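Hạnh Trịnh and Khang Khổng
Course project report, submitted 9th January

# Small drawers on shared tables: how easy are they to use?

## 1. Why we chose this topic

In the Clandness building, many people work in the same large room. They sit or stand at different tables and they often need small things like tape, clips or a spare key. Our teacher asked every group to choose one object of daily life and study how it is used. We chose the small desktop drawer box, because it looks simple but people complain about it often.

Our question was: what makes a small drawer comfortable to open when the box stands free on a table?

## 2. Room and material

We looked at tables in the Clandness room during two afternoons. We also talked with 10 people who work there and asked each of them the same short list of questions. The answers were written down by Hạnh, and Khang made the drawings of the tables.

The tables have a light blue surface, and the box we paid most attention to is dark gray, so it is easy to find with the eyes. This is a small advantage, but three people mentioned it before we asked. 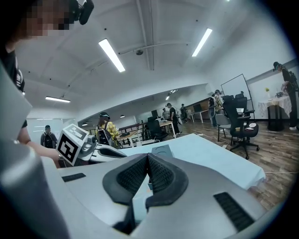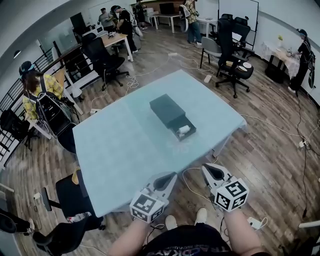
## 3. What we found

**The drawer position.** A drawer that is left partway open shows what is inside. Several people told us they prefer this during work, even if it looks less tidy. With a closed drawer they must first remember what they have put there.

**The size of the content.** A small round object can roll to the back when the drawer is closed quickly. Khang suggested a thin piece of felt on the bottom, and we think this is a cheap solution.

**The weight of the box.** A light box moves together with the drawer. On a cloth this can be worse, as the cloth may also slide. People then use one hand to hold the box and the other hand to pull – for a person who carries something, it is not practical.

**The floor near the table.** This was not in our plan, but we decided to include it. White and black cables lie across the wooden floor, and there are several power strips close to the table. A person who walks to the drawer must look down first. In the interviews, the cables were mentioned by up to 9 people as something they want to change.

## 4. Suggestions

- Put a rubber mat of 20 cm under the box.
- Turn the drawer to the side where people usually stand.
- Collect the cables along one side of the table.

## 5. Limits of our work

Our group was small and we studied only one room. We wanted to compare it with the Nundholm room, but it was closed for repair since July and we could not enter. The mat was also not tested yet – Khang will do this in the second part of the course.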